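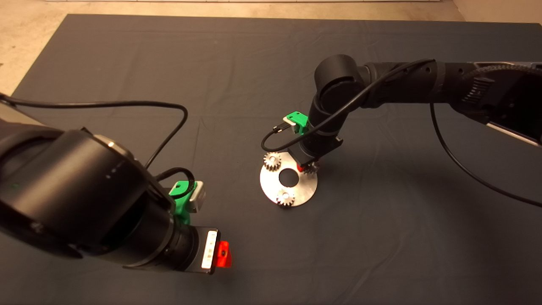

Wozu es uns überhaupt brauche, wollte eine Leserin unseres Rundbriefs wissen; einen Fleck könne man schließlich auch im Netz nachschlagen, und für den Rest gebe es die Reinigung an der Ecke. Der Einwand ist berechtigt. Wir hören ihn oft, und wir haben uns angewöhnt, ihn nicht gleich wegzureden.

Über uns

Dustano ist eine Schule und Beratungsstelle für Textilpflege. Wir unterrichten Menschen, die beruflich oder aus Eigeninteresse mit Stoffen umgehen: Hauswirtschafterinnen, Schneider, Leute aus der Hotellerie, Kostümabteilungen kleiner Bühnen, gelegentlich auch Privatpersonen, die eine Decke geerbt haben und sich nicht trauen, sie zu waschen. Wir verkaufen keine Waschmittel. Wir vergeben auch kein Siegel, obwohl man uns das schon mehrfach nahegelegt hat. Siegel gibt es in dieser Branche genug, und bei den meisten konnte uns niemand erklären, was genau geprüft wurde.

Wie es angefangen hat

Angefangen haben wir als Kursreihe in den Nebenräumen der Wäscherei Rarnside. Dort wurde Hotelwäsche gemangelt, und abends standen die Tische frei. Der erste Kurs hatte 13 Teilnehmende und ein Programm, das wir heute so nicht mehr anbieten würden: zu viel Chemie am Anfang, zu wenig Stoff in den Händen. Wer zwei Stunden über Tenside gehört hat, kann danach immer noch keine Wolle von einem Mischgewebe unterscheiden. Das haben uns die Leute damals auch gesagt, ziemlich deutlich.

Inzwischen haben wir eigene Räume, eine Lehrsammlung und einen Lehrplan, der in jedem September überarbeitet wird. Die Lehrsammlung umfasst 1660 Stoffproben, mit Karteikarte und, soweit bekannt, Pflegegeschichte. Bei vielen Stücken ist sie leider nicht bekannt. Wir schreiben dann »unbekannt« auf die Karte und erfinden nichts dazu.

Was wir von Hausmitteln halten

Wenig, jedenfalls pauschal. Essig, Natron, Gallseife, Salz auf Rotwein: Manches davon hilft bei manchen Stoffen, manches schadet, und das meiste wird weitererzählt, ohne dass jemand den Vergleich ohne Mittel gemacht hätte. Bei uns gehört dieser Vergleich zu jeder Übung. Eine Probe wird behandelt, eine zweite vom selben Stück bekommt nur Wasser. Es ist erstaunlich, wie oft man am Ende zwei gleich aussehende Lappen in der Hand hält.

Dasselbe gilt für gekaufte Mittel. Wenn auf einer Flasche »faserschonend« steht, fragen wir: im Vergleich wozu? Über wie viele Wäschen, bei welcher Temperatur? Antworten auf solche Anfragen bekommen wir selten, und wenn doch, dann liegt meistens ein Prospekt bei.
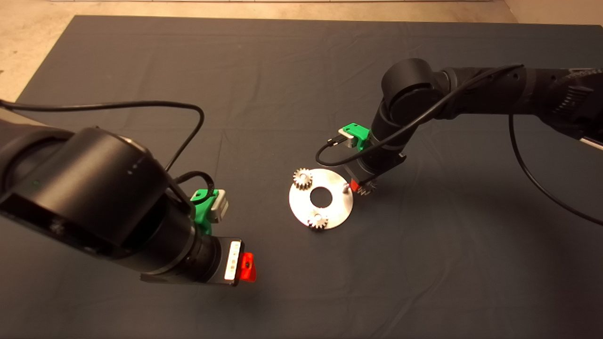
Auch gegenüber unseren eigenen Unterlagen sind wir misstrauisch geworden. Lange stand im Skript zur Wollpflege, dunkle Stücke seien grundsätzlich auf links zu waschen und im Schatten zu trocknen. Als Faustregel mag das taugen. Auf die Nachfrage, woher das »grundsätzlich« komme, fanden wir in den alten Ordnern nur ein noch älteres Skript mit demselben Satz. Er steht jetzt als Empfehlung da, mit dem Vermerk, worauf sie beruht.

Die Kurse

Wir bieten 3 Kurse an. Der Grundkurs behandelt Faserkunde, Pflegezeichen und das Waschen von Hand. Der Aufbaukurs befasst sich mit Flecken und Verfärbungen, auch mit solchen, die man besser in Ruhe lässt. Der dritte Kurs heißt »Lagern und Ausbessern« und richtet sich an Betriebe mit größerem Bestand. Motten kommen darin ausführlich vor, Lavendelsäckchen nur kurz.

Der Unterricht findet in kleinen Gruppen statt, der Abendkurs donnerstags. Eigene Stücke dürfen mitgebracht werden, wir behandeln sie aber erst, wenn an einer verdeckten Stelle eine Probe gemacht wurde. Ist das nicht möglich, bleibt das Stück, wie es ist. Darüber wird bei uns regelmäßig gemurrt.

Eine Teilnahmebestätigung gibt es auf Wunsch. Sie bestätigt die Teilnahme. Ob jemand danach einen Seidenschal anvertraut bekommen sollte, können wir nach einem Wochenende nicht beurteilen, und wir wären vorsichtig bei Anbietern, die das von sich behaupten.

Mit wem wir arbeiten

Die Weberei Sfakianakis überlässt uns Reststücke und Webfehler für die Übungen. Sie bekommt dafür unsere Waschprotokolle, auch die unerfreulichen. Das Kursverwaltungsprogramm stammt von Pluseo und funktioniert in der Regel; wer nach der Anmeldung keine Bestätigung erhält, möge uns bitte anrufen. Geld von Waschmittelherstellern nehmen wir nicht an. Wir haben 2 Angebote dieser Art bekommen und beide abgelehnt, nachdem wir die Bedingungen gelesen hatten.

»Nachhaltig«?

Das Wort finden Sie auf unserer Seite sonst nirgends. Ein Kleidungsstück, das länger getragen wird, muss später ersetzt werden, so viel leuchtet ein. Wie groß der Nutzen unserer Kurse in dieser Hinsicht ist, wissen wir nicht. Manche ehemaligen Teilnehmerinnen schreiben uns, sie wüschen seither seltener und kühler. Es schreiben uns allerdings vor allem die Zufriedenen.

Kontakt und Besuch

Die Lehrsammlung kann nach Anmeldung besichtigt werden. Anfassen ist bei den meisten Proben erlaubt, bei den älteren bitte vorher fragen. Ferndiagnosen nach Foto machen wir ungern: Farbe und Griff eines Stoffes lassen sich so kaum beurteilen, und ob ein Fleck aus Fett oder aus Wachs besteht, haben wir am Bildschirm schon falsch eingeschätzt. Rufen Sie an oder bringen Sie das Stück vorbei, möglichst unbehandelt.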